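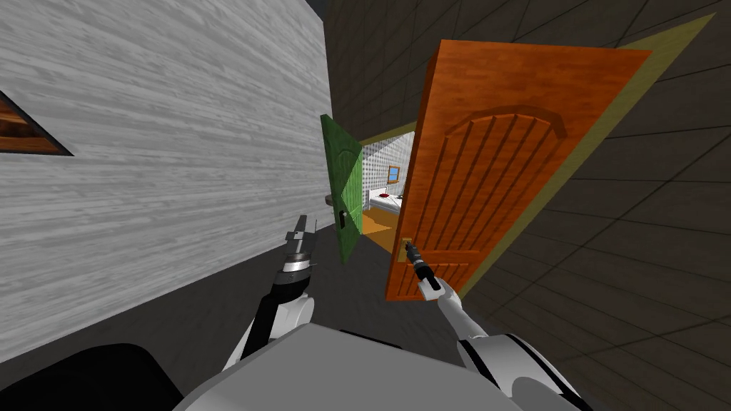

Quieting a Noisy Apartment: Frequently Asked Questions

Last updated 2024-07-11 by Benedicta Nartey, with corrections from Glykeria Stergiou

These come from the tenants' mailing list at Grarbridge. We don't sell anything and we don't get a cut from anyone who does. If your question isn't covered, write to the list, but please read the part on foam first.

Will foam panels keep out my neighbor's noise?

No. Foam panels soak up echo inside the room they hang in. Your own voice will sound less boomy on the phone, and the neighbor's TV will come through the wall just as before. The sellers know this, and you can tell from the way their ads slide from "sound absorbing" to "soundproof" within one paragraph. Blocking sound takes weight and a tight seal. Foam has neither.

But the reviews say it worked.

A lot of reviews are written the day the box arrives. Some people also hang the panels in the same week they complain to the neighbor, and then the panels get the credit. I'd want a review written three months later by someone who took them down again to compare. I have yet to find one.

What about the Osow panels? They're thicker.

Thicker foam absorbs lower notes better, still inside your room. Osow's sheet gives one number, and it's an absorption number. Ask for the STC rating, which is the one for sound passing through a wall. When I asked, they sent me the same sheet again. An STC rating also describes a whole wall as built in a lab, so be careful of anybody who gives you one for a single product on its own.

Is sound-blocking paint real?

It's real paint. A coat of it adds very little weight to a wall that already weighs a lot. Gesel was going for $76 a can at the last price I saw, and two people in our building have used it. One heard no change. The other thought there might be a change but had also moved her bed to the other side of the room.

So is there anything cheap that helps?

Yes, and it's dull. Start with the door to the hallway. Many apartment doors have a gap underneath that you can slide a magazine through, and air gaps let in a surprising amount of noise. A door sweep and a roll of weatherstrip for the frame should come in under $50 together. Close the door on a strip of paper at several spots around the frame. If the paper slides out freely, that spot isn't sealed.

After that, look at the outlets on the shared wall. Older buildings sometimes have two boxes back to back with nothing much between them. Putty pads are made for this, but it means working around wiring, so turn off the breaker or have maintenance do it. In a rental it should be maintenance.

Should I replace a hollow door?

If it's a bedroom door and you own the place, a solid one is worth thinking about. It's heavier, the old hinges may not be up to it, and the new door still has to be sealed or you've wasted your money. If it's the door to a common hallway, it is probably fire rated. Don't swap it, trim it or drill it without asking the building in writing. That goes for some sweeps too, the kind that screw on.

I hear footsteps from upstairs. What can I do to my ceiling?

Less than you'd hope. Footsteps are impact noise. The floor shakes, the joists shake and your ceiling shakes. The best place to deal with it is on top of the floor, and that floor belongs to somebody else. A rug with a thick felt or rubber pad upstairs often does more than anything you can stick on your ceiling. Offer to pay for the pad. It feels unfair and it's still cheaper.

A hung ceiling on isolation clips can work. It's also real construction, and one shortcut (a screw into a joist, a duct left touching) can undo much of it. We've seen quotes start at $1000 for a small room and climb quickly from there. The low quotes tend to leave out the clips.

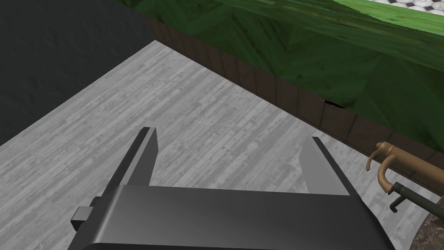
Rendered view of an open gripper, with the floor showing between its fingers.

Does vinyl flooring with an attached pad make things quieter?

For the person below, somewhat. It depends on what's under it, and the number on the carton usually comes from a test over a concrete slab with a ceiling hung below. If you live in a wood-frame building you will not get that number. Ask what assembly was tested. If the salesperson doesn't know what that means, you have learned something about the number.

Triantafyllou offered us a free noise assessment. Should I book one?

You can, if you have an afternoon to spare. I sat through one. It was a man with a phone app, and it ended in a quote for window inserts. To be fair to him, inserts do help with street noise if they fit tightly. My noise was coming through the kitchen wall, and I'd said so when I booked.

Are phone decibel apps any good?

They're fine for before and after, with the same phone in the same spot. I wouldn't trust the number itself, and I would not take it to a hearing. They also average out the very things that wake you up – a thump at 2 a.m. hardly moves the reading.

Do white noise machines count as cheating?

They don't block anything and most of them don't claim to. A steady sound makes small noises harder to notice. A box fan does the same job. I started out making fun of these and now run a fan every night, so take that however you like. Keep it low, and across the room from your head.

Will a bookcase against the wall help?

A little, if it's full and heavy. Don't buy one for this.

How do I complain so that it goes somewhere?

Keep a log for seven nights: time, what you heard, how long it lasted. Send it in writing to the manager and keep a copy. Stay away from guesses about what the neighbors are doing up there. The ones we've been forwarded ran from bowling to a home gym – almost all of them were wrong, and one was a washing machine with a bad foot.

Will this page cover windows?

Glykeria is putting together a windows section for October. She is still waiting on two companies to explain their test results.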